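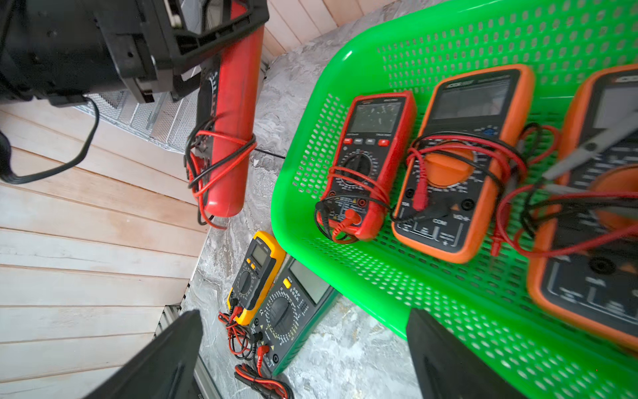
Digital multimeters with their test leads, three of them in a green basket, at the Danudwood tool return area.

Automated instrument return at Danudwood

Automated instrument return is a materials-handling system used at the Danudwood electrical maintenance depot to sort, store and reissue portable test equipment. It consists of two robot arms with two-finger grippers, a set of open plastic baskets and a stock control program called Filer. The system replaced a staffed tool counter and handles a pool of 299 instruments, most of them handheld digital multimeters.

Background

Before automation, instruments were signed out on paper at a counter open during the day shift. Night crews left returned meters in a crate, and the counter clerk sorted them the next morning. Leads were often separated from the meter they had been issued with, and calibration dates were checked only when a meter was next signed out. The depot's operator, Cieślak, approved a trial of robotic sorting in March and extended it to all shifts after the trial ended.

Operation

Workers place returned instruments on the floor of the return area or in a basket. The arms work from above, using a small camera mounted at the wrist to locate each meter. The control software, supplied by Grolletti, classifies an instrument by the colour of its case, the shape of its display and the position of its rotary selector. The serial number is read at a separate station and passed to Filer, which assigns the meter to storage, calibration or repair.

Test leads are the main source of handling faults. Red and black leads looped around the body of a meter can cover the display or the dial, and a loose coil may catch on the neighbouring meter when one is lifted. The gripper therefore closes on the sides of the case and raises it a short distance before the camera checks for a trailing lead. If one is found, the meter is lowered and the pick is repeated from a different angle. After 2 failed attempts the item is left in place and a worker is called.

The arms do not carry out electrical tests. Fuse checks, lead continuity checks and calibration remain manual tasks.

Effects on staff

The counter clerk positions were converted to instrument technician positions, with training in calibration and basic robot recovery. Technicians spend less of the shift on sign-out records and more on inspection and lead repair. Part of the work is new, including clearing stopped picks, cleaning the camera and correcting misread serial numbers.

Field electricians can collect a meter at any hour. In exchange, they are expected to wrap leads to a set pattern and to turn the selector to "off" before return. Some crews objected to the wrapping rule on the ground that it moved work from the counter to the end of their own shift. The rule was later shortened to a single requirement that leads be looped and not knotted.

Filer records the time of each return against a worker's badge. Following a request from staff, these records were restricted to stock control and are not used in performance reviews.

Limitations

The return area is rated for 200 items per shift. Mixed brands and case colours are handled without adjustment, but a new model must be added to the classifier before it can be sorted. Partly overlapping meters are slower to pick than meters lying side by side. Clamp meters and insulation testers are excluded and are still issued by hand.

See also

Bin picking
Calibration
Tool crib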